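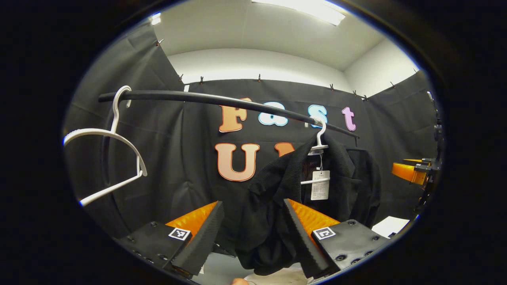
3.2 Rail load. Garment weight on a single rail was logged at Zostier over 18 sessions (2439 hangings in all). Knits pull hardest. The rod dips toward its right end even with just one ribbed black knit hung and a bare hanger to the left, so rail slope was noted before each sesion. Paper tags left on; weight negligible.

Backdrop next. Dark cloth, clipped along the top edge, creases not steamed out. Wunderlich and Kravchuk used the same setup, smaller rail.

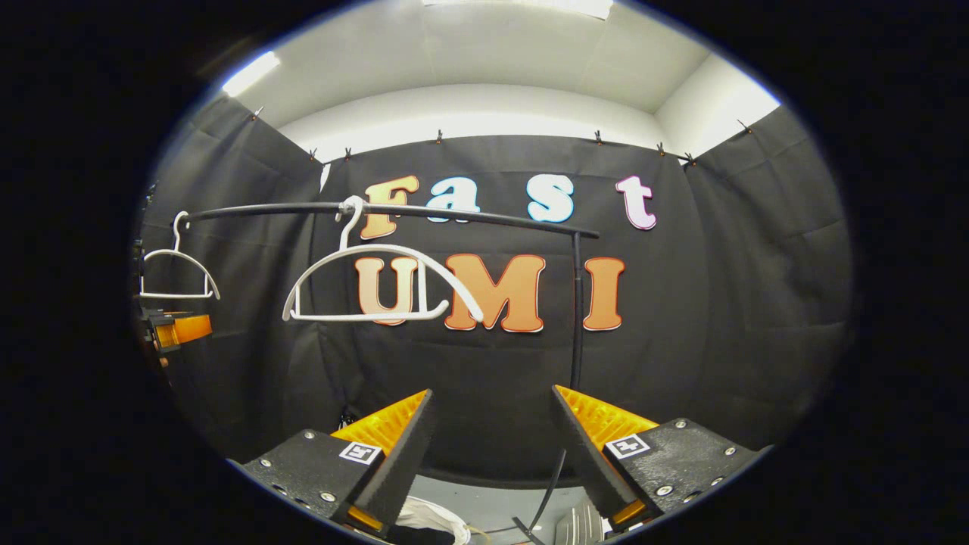 Figure 2. Rack with white hangers, dark backdrop and cutout leters behind.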